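Kleiner Eichentisch mit Kabelloch – Flecken und Kratzer, ölen oder lassen?

Skerkano
Guten Abend zusammen, ich habe einen quadratischen Tisch übernommen, helles Holz, Gestell aus dunklem Metall. Er steht bei uns auf grauem Teppich im Arbeitsraum. 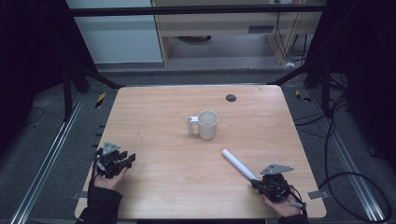
Meine Frage ist folgende: Die Platte hat ein paar leichte Kratzer und einen kleinen dunklen Punkt links neben der Tasse. Ich möchte sie schleifen und danach ölen. Welche Körnung empfehlt ihr? Ich bitte um Entschuldigung für mein Deutsch, ich lerne noch.

Fu
Ist es massiv oder furniert? Bei Furnier würde ich gar nicht schleifen.

Skerkano
Das weiß ich leider nicht sicher. Der Vorbesitzer hat es mir nicht gesagt.

Condus
Schau in das Loch hinten rechts. Wenn man den Einsatz herausnehmen kann, sieht man an der Kante sofort, wie die Platte aufgebaut ist. Und 40er Körnung bitte auf keinen Fall, auch wenn das manche schreiben.

Skidine
Ich bin anderer Meinung als ihr alle. So helle Eiche wird mit Öl gelblich, das gefällt mir nicht. Für solche Kratzer reicht ein feuchtes Tuch und etwas Seife. Ich habe meinen Tisch seit 17 Jahren und nie geschliffen.

Condus
Seife auf lackierter Fläche bringt aber nichts, Skidine. Erst prüfen, was drauf ist: ein Tropfen Wasser, 20 Minuten warten. Zieht er ein, ist die Fläche offen.

Skidine
Gut, mit dem Tropfen bin ich einverstanden. Mit dem Öl bleibe ich dabei.

Skerkano
Vielen Dank für die Hinweise. Ich mache zuerst den Test mit dem Wasser – an der Ecke, nicht in der Mitte. Den Einsatz versuche ich morgen zu lösen.

Fu
Vorsichtig hebeln, am besten mit etwas aus Kunststoff.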